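Golico home helper, two months in. Review, long, sorry

Reviewed by Thư Huỳnh, 27th August

Typing this between jobs so excuse the mess. I turn over short-stay apartments, a lot of beds, a lot of crumbs. Got the Golico two-arm helper in July on the Jullex rental plan. Wanted to see if it could do the boring small stuff while I do bathrooms.

Short version: good on surfaces, slow, fussy about tools, app needs work. Keeping it for now.

Setup. Comes in two crates. Base and column in one, arms and the head camera in the other. Manual says one person can do it. I'm one person and I did it, but my back had opinions. 41 minutes from first crate open to first arm wave. Then an update, then another update. Then it wanted to be told where the floor was. Fine.

Rolls over wood floors no problem. Thick rugs, no. Door thresholds, depends on the threshold. I keep a rubber ramp for the bad one in the back apartment.

The arms. Smooth, quiet, not strong. It'll lift a pillow or a folded blanket. Will not lift a mattress corner so forget about fitted sheets, I don't know why the sales page shows a made bed. Somebody else made that bed.

What I got it for is pickup. Bits of wrapper, foil, fluff, the stuff people leave behind when they eat in bed (everyone eats in bed). Vacuum nozzle is noisy and grabs the fabric. Hand brush and dustpan is how I do it, so that's how I wanted the robot to do it.

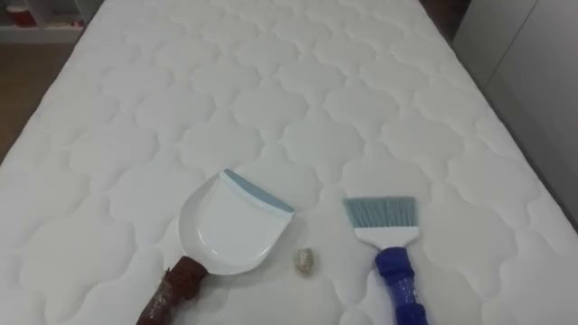 Quilted tops are the hard case. On a flat desk it sweeps a piece of paper into the pan first go, nearly always. On quilting the small bits sit down in the stitching and the brush goes right over. First week it would sweep, look, sweep, look, and then announce it was done with the thing still sitting there. After the July update it changes the angle and comes at it again from the side. Much better. Still misses flat stuff, thread, hair. I go over those myself with a sticky roller.

Pan matters more than the brush. You want one with a soft lip so it sits down flush. Hard edge pan rides up on the stitching and the bit goes under it. I tried three, two were useless. Cheap one won. Of course.

Handles. It does not like thin slippery handles, they turn in the grip halfway thru a stroke. Ondard sells a set of clip-on sleeves for this, 10 dollars each, decent, a bit stiff getting them on. Get two sleeves and leave them on.

Teaching it. You hold the arms and walk them thru the move, it saves it, you name it. I liked this part way more than I expected. The ready-made moves are too big, like it's sweeping a garage. My own ones are short little strokes and they work better in small rooms. Takes patience. Do it slow, if you rush it copies the rushing. Mine has one sweep with a weird flick at the end, my flick, can't get rid of it.

Lighting. Bright and even is best. Late afternoon sun thru the blinds makes stripes on white covers and it starts going after the stripes. Close the blinds, put the overhead on.

Battery. A full morning of light work if you let it park between rooms. Heavy arm use drains it faster. Charger is loud for something that's just sitting there.

App. Ugh. Room names vanish when you switch phones. The "pause" button is next to "end job" and they are the same gray. I have ended a lot of jobs. Notifications in the middle of the night telling me the left wrist is healthy. Thanks.

Support. Emailed Golico twice. First answer was a form letter. Second was a real person who sent me a fix for the wrist calibration and it worked, so credit where its due. Jullex handles the rental side and they pick up the phone.

Cost. I pay 200 a month. Buying it outright was 1405 on top of what I'd already paid in, they let you switch over at the end of the term. Haven't decided. If you've got one small apartment it makes no sense, buy a dustpan.

I also had a Khúc unit on loan for a bit last year. Faster, stronger, much louder, and the grip was rough, it chewed up a brush handle on me. Golico is gentler. If you move heavy stuff get the Khúc. For bedding and tabletops I'd go with this one.

Good:
quiet arms
easy to teach
gentle on fabric
second-level support knows their stuff

Bad:
slow, really slow
misses hair and thread
app
no bed making whatever the pictures say

Would I recomend it? If you do several units back to back and can leave it going in one room while you're in the next, yes. If you're going to stand there and watch it, no, you'll grab the brush and do it yourself. I did, plenty.

Will update when the new grip pads ship. Supposed to be soon.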